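The Festeo Omelet Pan, and why I finally put it in the shop

I've been selling pans out of the Furville store for a long time, and for most of those years I wouldn't carry a carbon steel omelet pan. People asked. I'd send them over to the cast iron shelf, or I'd talk them into a nonstick, and half of them came back a year later with the coating scratched up and a grumpy look. Then Rosalind Nakamura brought her own Festeo in to show me, cooked on the little burner behind the counter, and I ordered a case that same afternoon. (She still reminds me about it.)

So, the pan. It's plain carbon steel, pressed from one sheet, with sloped sides and a long flat handle that's riveted on at a slight upward angle. No coating, no glass lid, no silicone sleeve. It's lighter than cast iron by a lot, and you can lift it with one hand and roll an omelet out onto a plate without your wrist complaining. My mother can use it, and she gave up on her old skillet two winters ago.

It comes in one size only. I asked Festeo for a bigger one and they said maybe, in March, and I've heard that before. The cooking surface fits a three-egg omelet nicely. Four if you don't mind it thick and a bit soft in the middle, which I don't! If you're feeding a crowd, make two. The second one always comes out better anyway, once the steel has settled into the heat.
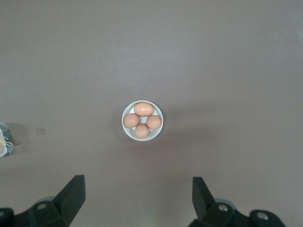 Shop Catalog, No. 30, p. 6

Now the seasoning, the part everybody worries about. The pan ships with a thin coat of wax so it doesn't rust on the way to you. Scrub that off with hot water, dish soap and a stiff brush, and keep going until the metal stops feeling slippery. Dry it on the burner. Then rub in a few drops of grapeseed oil, wipe it all back off like you made a mistake putting it there, and heat it until it smokes. Do that three or four times with the window open. It will turn blotchy and brown and you'll think you've ruined it. You haven't. Keep cooking.

Mine looked terrible for a good month. Crisóforo Meléndez, who runs our Saturday-style brunch classes in the back kitchen, seasons his with potato peels and salt, the way his aunt did, and his pan is as black as a tire. I've tried his way and I've tried mine and I can't tell you which is better. His smells nicer.

A few things I've learned from cooking on it most mornings:

Medium heat is plenty. On my gas stove I never go past the halfway mark. Give it a couple of minutes to warm up before the butter goes in, and when the butter stops foaming, add your eggs. If they stick, the pan was too cold or too dirty.

Don't make tomato sauce in it. Or anything with much lemon or vinegar. The acid strips the seasoning and your food ends up tasting like a doorknob. I did a shakshuka in mine once — once — and had to start over from bare metal.

Skip the dishwasher. Wipe it out while it's still warm, rinse if you need to, and dry it right away. If you find a rust spot, steel wool and a little oil will take care of it in five minutes.

It works on gas, electric, induction and in the oven. The handle gets hot! Keep a towel over your arm. We do sell a leather handle wrap from Loka that fits well enough, though it's a little loose down by the rivets and I end up going back to the towel.

The price is $55 for the pan by itself. I know you can get a nonstick for a third of that at the big place by the highway, and if you only make eggs on Christmas morning, go ahead and do that. But if you're an every-day-eggs household like mine, this one will still be hanging on the hook when your kids move out.

We pack each one in brown paper with a small bottle of oil and a card with my seasoning steps on it, typed up so you don't have to decipher my handwriting. Returns are fine within 30 days, even if you've cooked on it, but please wipe it down first. Store pickup is free, just ring the bell at the side door if it's after 6 and the lights are still on. One of us is usually back there washing up.

Item 192 in the catalog, if you're ordering by phone.

Related items
Loka Leather Handle Wrap
Hämmerli Slotted Fish Turner
Festeo Crepe Pan
Grapeseed Oil, Small Bottle
Stiff Bristle Pan Brush
Hämmerli Balloon Whisk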